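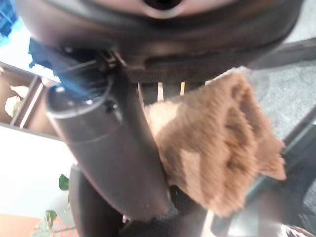
Cómo ajustar el agarre de telas con la pinza Purkell

El kit Purkell viene configurado para piezas rígidas. Para trabajar con paños, toallas pequeñas o tejidos de pelo corto hay que cambiar algunos valores antes del primer ciclo. El procedimiento lleva unos minutos y sirve para las versiones 2 y 4 del controlador Marley.

Antes de empezar

Actualice el controlador y retire cualquier objeto que quede al alcance del brazo. Tenga a mano un paño de prueba. Los de felpa suave, marrones o de otro color mate, se distinguen bien de los dedos oscuros en la vista de la muñeca.

Pasos

1. Abra el menú Pinza y seleccione el perfil Textil.

2. Baje la velocidad de cierre a 7. Con el valor de fábrica los dedos empujan la tela y se quedan sin material que sujetar.

3. Coloque el paño arrugado, con un pliegue levantado. Extendido del todo cuesta más cogerlo.

4. Acerque la pinza en modo manual hasta que las puntas queden a ambos lados del pliegue.

5. Cierre. La tela debe formar arrugas entre los dedos y una parte puede colgar por debajo.

6. Levante el brazo 200 mm y espere. Si el paño resbala, suba la fuerza un punto y repita desde el paso 3.

7. Guarde el perfil con otro nombre. El original se sobrescribe en cada actualización.

Problemas frecuentes

Si la pinza se abre sola al subir, revise el conector del cable de señal. Si coge dos capas cuando solo quiere una, reduzca la profundidad de acercamiento.

Las almohadillas Wernham se venden aparte y mejoran el agarre en tejidos lisos. En felpa apenas se nota la diferencia.

Texto: Hélène Dhillon. Revisado el 25/5/24.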